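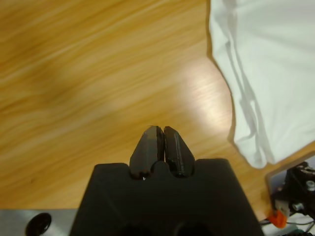

Geschlossene Greiffinger über einem Holztisch, rechts ein weißes Tuch. Der rechte Finger zeigt die Schichtlinien des 3D-Drucks.

Die Wäscherei Stadent in Arholm bearbeitet Hotel- und Praxiswäsche. Waschen, Entwässern und Mangeln laufen dort seit Jahren maschinell, das Vereinzeln und Falten kleiner Teile dagegen blieb Handarbeit. Seit Mai steht an einem der Falttische eine Anlage mit zwei Roboterarmen, die Servietten und Tücher aufnimmt, ausbreitet und faltet.

Textilien gelten in der Handhabungstechnik als schwieriges Gut. Ein Blechteil behält seine Form, ein Tuch nimmt bei jeder Ablage eine andere an. Kante und Falte lassen sich im Kamerabild nur schwer unterscheiden, und ein Griff um wenige Millimeter daneben erfasst zwei Lagen oder keine. Der Integrator Pfeiffer verzichtet deshalb auf feste Bahnprogramme. Die Steuerung wurde mit 349 von Hand geführten Durchläufen angelernt, ausgeführt von den Beschäftigten des Betriebs.

Emese Barta faltet seit elf Jahren bei Stadent und hat einen großen Teil dieser Durchläufe übernommen. »Am Anfang habe ich so gefaltet wie immer. Das war für die Maschine zu schnell und zu unregelmäßig«, sagt sie. Sie musste Griffe zerlegen, die sie sonst ohne Nachdenken ausführt: Ecke anheben, Stoff nachziehen, glatt streichen, loslassen. Inzwischen richtet sie die Anlage zu Schichtbeginn ein, prüft die Finger auf Abrieb und sortiert Teile aus, die der Greifer nicht sicher fasst.

Die Finger selbst sind Verschleißteile. Ihre Form wurde mehrfach geändert, weil dünne Gewebe an den ersten Ausführungen hängen blieben. Gedruckte Teile lassen sich über Nacht ersetzen. Gegenüber gefrästen Fingern nimmt man in Arholm eine kürzere Standzeit in Kauf.

Beim Durchsatz liegt die Anlage hinter den Menschen. Betriebsleiter Lutz Janssen nennt 150 Teile pro Stunde für den Roboter und 349 für eine geübte Kraft. Zufall sei die Übereinstimmung mit der Zahl der Anlernläufe, merkt er an. Gerechnet wird mit der Spätschicht, für die sich kaum noch Personal findet.

Entlassungen gab es nach Angaben beider Seiten nicht. Verschoben hat sich die Belastung: weniger gleichförmige Armbewegungen, dafür mehr Kontrolle und mehr Unterbrechungen. Barta hält die Eingruppierung für überholt, denn das Einrichten wird bislang wie Falten bezahlt. Verhandelt wird darüber am Donnerstag. Eine zweite Anlage für das Werk in Dradau ist angefragt, bestellt ist sie noch nicht.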